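Corinne Quintanilla Is Not Buying the Reunion, Even Her Own

Corinne Quintanilla has a rule about reunion tours. She doesn't go to them. She has turned down free tickets, side-stage passes and once, she claims, a seat on the bus. So it is a little awkward that she will spend most of September on one, singing the same 17 songs every night with a band that stopped speaking to each other in the middle of a soundcheck.

The band is Hokitz. If you bought their second record, "Clendamel," you probably bought it late, after the split, when it got passed around by people who liked the idea of a group that had thrown it all away. I was one of those people. I have played it less each year, and I went into this interview wondering whether anybody needed to hear it on a stage again.

"Need is a strong word," Quintanilla says. "I don't think anybody needs it. I think there are people who'd pay for it, and for a long time I pretended those were the same people."

The label, Drovgate, has been less modest. Its press release calls the tour "the return fans have demanded." I asked her how many fans had demanded it.

"I got a letter," she says. "It was a nice letter."

Guitarist Gus Ferreira joins us about half an hour in, carrying a sandwich he doesn't offer to share. He and Quintanilla wrote nearly everything on "Clendamel" together, and by the time it came out they were using the drummer to pass messages. Neither will say exactly what the fight was about. Ferreira says publishing. Quintanilla says it was the song order, and then that it was the publishing too, and then she asks if we can talk about something else.

What they will talk about is the money, and I give them credit for that. The last show they played as Hokitz drew 806 people to a room that holds 2,432. Ferreira still has the settlement sheet.

"You'd look out and see the floor," he says. "Big patches of floor. The promoter hung a curtain across the back, and then people stood behind the curtain because the bar was there."

The rooms this time are smaller, a few of them with a capacity of 200. Drovgate calls this "intimate." Ferreira calls it math. 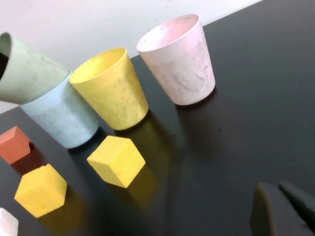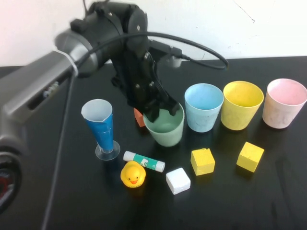 Green cup in both shots.

I have sat through enough of these interviews to know the part where everybody says the chemistry was instant. It gets said about every reunion, usually by someone who has flown in that morning. I braced for it.

"First rehearsal was terrible," Quintanilla says. "I'd forgotten the second verse of 'Nakamura' and Gus had decided it was in a different key. He was sure. He was so sure that we played it his way for an hour."

"It's better in that key," Ferreira says.

"It's lower in that key. That's a different thing."

She is right about her voice, which has dropped. On the record she goes for the high notes like someone reaching for a shelf. In the rehearsal tape they played me, she mostly leaves them alone and lets the guitar go up there. "Nakamura" comes off well this way, slower and a bit meaner. A couple of the faster songs don't. "Paper Oven" sounded like five people waiting for one another to finish, and I told them so.

"Yeah, that one might go," Ferreira says. Quintanilla gives him a look. I would guess "Paper Oven" stays.

There is the question of new material, which bands in this position always promise and seldom deliver. Drovgate's release mentions "fresh studio sessions." Quintanilla says there has been one session, that it lasted an afternoon, and that what they got was most of a chorus.

"It's a good chorus," she says. "I'm not going to tell you there's an album. I've read those interviews. I've given those interviews."

So why do it? I put this to both of them twice, as the first answers sounded rehearsed. The second time Ferreira said he had a roof to fix. Quintanilla took longer.

"I wanted to see if I was wrong about him," she says, while he is out of the room getting coffee. "I'd been telling the story one way for so long – at parties, to my kids. I thought, well, go check."

And was she wrong?

"About the publishing, a little. The song order, no."

I'm still not convinced by the tour. The ticket price is steep for a band with two albums and most of a chorus, and the T-shirt design on the label's site looks like it took less time than the chorus did. But I asked to be put on the list for the opening night, and Quintanilla said they weren't doing a list. I bought one.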